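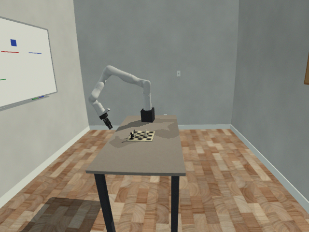

Empiezo con los datos, porque el modelo viene después. Para Timelmont necesitamos ejemplos de mover piezas de ajedrez, y los recogemos primero en simulación. En esta escena tenemos solamente tres piezas sobre el tablero, dos oscuras y una blanca, y la pinza todavía en el aire. (Pausa. Señalar las dos oscuras: están muy juntas, es el caso difícil.)

Hasta enero grabamos 304 episodios válidos. La meta es 1000. Cada operador hace 24 por turno y después descansa.

Decir también: los intentos fallidos se guardan aparte, no se borran. Thongchai Jaidee preparó las etiquetas.

Siguiente: la tabla de Grotholm. Hablar despacio, máximo ocho minutos.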